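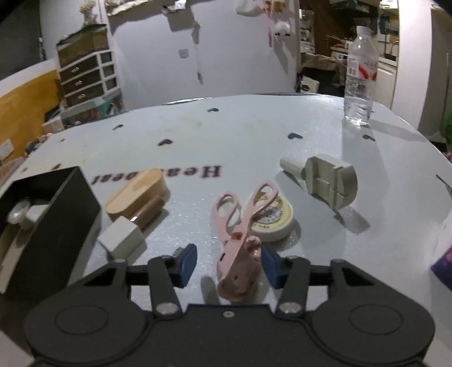

Slide 4 - The stuff that lands on the table

OK, so leave this one up for a bit and let people look. I want them thinking about their own kitchen table before I start talking.

Ask for hands: who has a pair of scissors that lives in one place, always? (In the Halley workshop I got 2 hands out of 34 people, and one of those was Ursina Lehner, who runs a sewing room, so of course she does!)

Start with the pink scissors. Scissors that come with a holder are easy - the holder is the home, so put the holder somewhere and you're done. Then the black box. I love an open box with no lid, you can drop things in without thinking, but it fills up with odd bits and a long strip of something and then you stop looking inside it. Tell the Plitico story here, the drawer with up to 100 loose parts in it. Keep it short, I always run over.

Next, the blocks and the stick. Small plain pieces like these are what people get stuck on. Is it a toy, is it part of something, do I need it? My rule is one small tray for "don't know yet," and you go through it in December.

Same tray for the gray-green plastic piece. I'd keep it until the tray gets sorted and then be brave.

Mention the labels on round things - put yours on top if you store them flat, on the side if you stack them. Somebody will ask about tape, so have the Mayrhofer handout ready (page 2).

Sip of water, then on to slide 5, the hallway shelf.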